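Niven wipe-board set

README, maintained by Catriona Purves at Urbridge

Contents: 353 bimanual episodes of erasing marker strokes from a small tabletop whiteboard, stored in Primum log format. Three episodes have no left wrist stream and are listed in missing.txt.
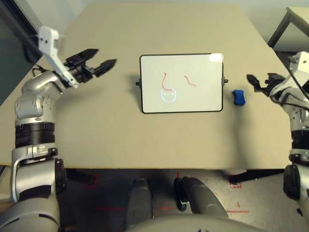
Stroke masks are computed from the head view before the arms move. The segmenter thresholds on saturation, so glare and ceiling light reflections on the board surface are dropped and red marker is kept. Pale strokes may be lost; lower sat_min in masks.yaml if coverage falls short.

The planner fits a wipe path to each mask and passes it to the Basemier controller as end-effector poses in the board coordinate system. Gripper commands are logged separately, with 1 as fully open. Timestamps are not resampled. Run align.py before training.

Known issue: board pose drifts when a gripper covers a corner.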